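What a kitchen is worth, according to people selling kitchens

28 Sep 2020

I have been reading about home improvement and resale value for most of the summer and I would like my evenings back. We are not even selling. We might sell in a couple of years, if my wife's job moves, and that "might" was enough to get me on the mailing list of every contractor in Mesitz.

The line you hear over and over is that a kitchen pays for itself. My neighbor told me this, my brother-in-law told me this, and the man who came to measure our windows told me this while measuring our windows. When I ask where the number comes from I get a shrug or a link. The links mostly go to the websites of companies that install kitchens.

So I followed some of them. The one that gets passed around most is a report from Trellent, the home value site, which says a "refreshed" kitchen adds a certain percentage to the sale price. I read the whole thing, including the part at the back in small gray type. The survey went to 1,802 people. Good, I thought, that's a decent size. Then you get to who they were, and they were agents and remodelers, who were asked what they believed a kitchen would add. No sale prices came into it at all. It is a poll of opinions, taken from the people whose opinion on this you could have guessed before you mailed the form. 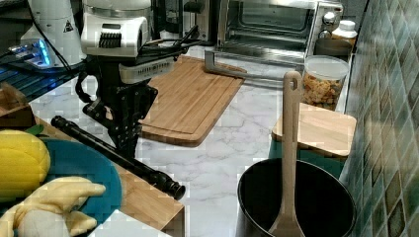
White marble pattern on the counter. It's in every listing I've looked at this year.

There is a second problem, and it bothers me more. Houses with new kitchens do sell for more, I'm willing to believe that. But the people who put in new kitchens also tend to fix the roof and paint the trim and live on the nicer end of Jornel Avenue. If you want to know what the kitchen did, you need two houses that match in everything else. Trellent doesn't have those. I don't know that anyone does. Shona Halliday, who sold our last place for us, told me she has seen buyers walk into a brand new kitchen and start talking about what they'd rip out. She also told me to redo mine before listing, so make of that what you like.

Then there's staging. For anyone who hasn't been through it, staging is when you pay someone to make your house look as if people with better taste live in it. I asked Osagie Home Staging for a quote, mostly out of spite. They wanted $975 for the first month and $694 for each month after that. The woman on the phone was perfectly pleasant. I asked how she knew staged houses sold faster and she said that their own clients' houses sold faster. Faster than what? Than the unstaged ones. But someone who pays for staging has usually already priced the house to move and hired a decent agent, and I'd expect that house to go quickly with or without a bowl of lemons.

The quote came with a tip sheet. Warm wood tones on the counter "signal home cooking." Tile behind the counter "reads as custom." I'd love to know how any of that was tested.
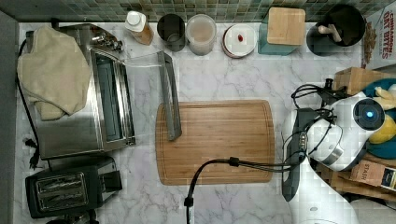

Bamboo board, mosaic tile behind. Warm wood tones, check.

What I'd want to see is pretty dull. Take all the houses sold in one town over a few years. Find the ones that sold twice, where a permit was pulled for a kitchen in between and for nothing else. Compare them with the ones that sold twice with no permit at all. That gets you closer than any survey of remodelers, and the records are sitting in the county office.

I went and tried it, on a very small scale, with the public records for our part of town. I found 35 repeat sales before I ran out of patience with the search page.

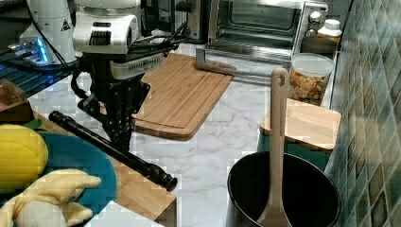

Of those, so few had a kitchen permit and nothing else that I'm not going to print a result. It would look like evidence and it wouldn't be. I'll say that it did not jump off the page in either direction. Also plenty of people redo a kitchen without pulling a permit, so my "no permit" pile is probably full of new cabinets. I knew that going in and did it anyway.

None of this means you shouldn't redo your kitchen. If the drawers stick and you hate the floor, go ahead, and enjoy it. Just put the cost in the same column as a vacation. I get suspicious when a thing I'd like to buy gets described to me as an investment by the person ringing it up.

I'm going back to the county office in October to look at the older paper records, if they let me in. Comments are open below. Please don't send me the Trellent report.
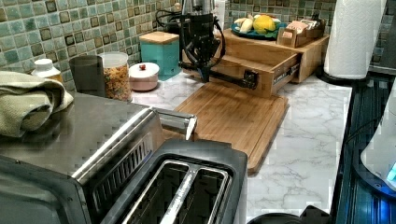
Stepan Hutsuliak: I think you're being unfair to the agents. They see hundreds of buyers react to hundreds of houses. That isn't a controlled study but it isn't nothing either. Ours told us to skip the kitchen and fix the drainage, and she made no money off that advice.

Fair point on yours, Stepan. I'd trust an agent more on what buyers say than on what they end up paying. Did you fix the drainage?

Corina Sutter: You left out bathrooms. Same survey, same problem, and the bathroom number is even sillier.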